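Campervan Layover Project, final report
Vandana Vishwakarma and Akash Mishra
Submitted 10/06/2018

What we did: looked at where van travellers stop between Skinlow and Grenthorpe, and why hardly any stay the night in Grenthorpe itself. Four days on the road, one borrowed van, bad coffee. Surveys handed out at the Drerora rest area and the Skinlow holiday park. 30 forms out, 20 back.

Results. Most people only stop for fuel and toilets. Biggest complaint was water, the tap at Drerora is signed non-potable and the next one is 70 km on. Second was dump points. Couples in vans happy to pay for a site, families with camper trailers less so. Price limit people gave us was up to $30 a night.

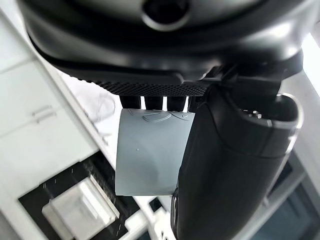 Fig. 1. Gripper holding a light grey curved piece, close up.

Prajapati Road reserve was our favourite stop. Flat, shady, good colour on the cliffs late arvo. No bins. Council map has it in the wrong spot so we drove past it twice.

Problems: survey too long, question 4 confusing (should of tested it first). Winter traffic only, so no school holiday crowd. Would repeat in December.

Reccomendations: drinking water at Drerora, fix the map, one overnight area near the Grenthorpe shops. Survey form and fuel log in appendix.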